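# Notebook, household goods sorting – April

Entry by Zoi Drakos, for the Groltedano bench and for Anežka Štěpánek, who takes over the shelf list next.
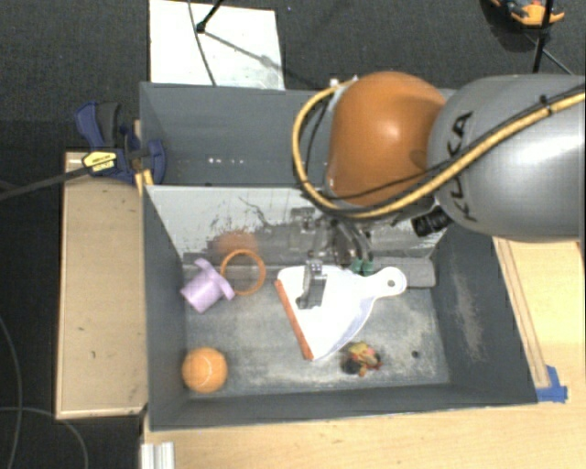
## Contents of the front bin

The white dustpan with the orange-red strip along its collecting edge is to be entered under cleaning goods. The handle is short and has a hanging hole near the end, so the article may go on a hook once the new rail is fitted. Until then it is to be kept flat, with nothing heavy placed on the strip.

The orange ring and the orange ball are to be entered under play articles. The previous list placed the ring with kitchen goods, apparently in the belief that it was a jar seal. That entry has been struck out.

The light purple plastic object remains unclassified. It has a cup-like body and a wide flange. Anežka proposes a funnel; I have written "purple, flanged" on the card and left the category blank. The Prornico delivery note may settle the matter and should be consulted before a label is printed.

## Bins

Both dark gray bins stay in service. The second bin, behind the first, is reserved for articles that have been entered and carded. Articles should not pass from one to the other without a card.

## Labels

The sheet from Lukáč holds 35 labels. Two were spoiled in the printer this morning and have been discarded. The adhesive does not hold well on curved plastic – for the ball, use a tie-on tag in a small bag, and for the dustpan, place the label on the underside near the handle.

## Open points

- Obtain the Prornico delivery note for the purple article.
- Ask Zorkurholm whether replacement strips for the dustpan can be ordered separately.
- Correct the category of the ring in the shared list as well as on paper.
- Hook rail: two screws still missing. Anežka has the size.

Z. D., 4:30 p.m.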